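Pei-shan Fang
Right, a thread on moving a sourdough starter, a cat and far too many cookbooks from Sarnham to the coast. Kettle's on, get comfy. 1/
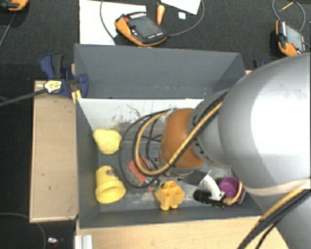 The cookbooks first. I had 200 of them. I know the number because the removal firm made me fill in a form and there was a box for it, and I sat on the landing with a pencil going "surely not". Surely yes. 2/

My rule was that if I'd never cooked from it, it went. Lasted one shelf. There's a Danish baking book in there that I can't even read and I love it more than some of my relatives. 3/

What worked in the end was splashes. If the pages were stuck together with old batter, it stayed. If it was spotless it went in the charity pile (except the Danish one, leave me alone). 4/

Hsiu-ying Hsieh came over to help and took home more than she packed. She now has both my pickling books and a jelly mould shaped like a hare. Fair wages I suppose. 5/

The starter. It's called Rondik, I've had it since February, and it was always going to travel on my lap. Several of you told me to dry some out as a backup, spread thin on baking paper and crumbled into an envelope. Did that. Thank you, it calmed me right down. 6/

If you're doing the same: feed it the night before, stiffer than usual, and put it in a jar with loads of headroom. Lid resting on, not screwed down. I used the big gherkin jar and it still got to the top by the services. 7/

The cat hated everything. Nearly 14 stone of furniture went past her on the stairs and she didn't blink, then I folded up one blanket and she screamed at me till lunch. 8/

She yelled for the first hour of the drive, slept for the second, and woke up on the last roundabout to be sick. Into the carrier, on the good towel. Rondik was fine, in case you were worried. 9/

New kitchen! It's tiny. The oven door hits the fridge unless you open them in the right order, and I've got a bruise on my hip from the corner of the worktop already. But the window looks straight out at the allotments and I've been stood there with my tea like I own them. 10/

The oven runs hot as well. First loaf went in at my usual setting and came out the colour of a conker, with a bottom you could sole a boot with. Ate it anyway, loads of butter. 11/

Second loaf I dropped it by 20 degrees and put a spare tray on the shelf underneath. Much better! Still a bit flat but I think that's the water here, it's ever so hard and Rondik has gone sluggish. Anyone in a hard water area leave theirs out overnight first, or is that an old wives' tale? 12/

Books are still in boxes down the hall, apart from the Danish one, which is propped up by the toaster. I've got my eye on a recipe with cardamom in it. Going by the photo and guessing the rest. 13/

Off to find where I packed the scales. If anyone wants a pot of starter and can get to me, shout, there's always extra on feeding day. 14/14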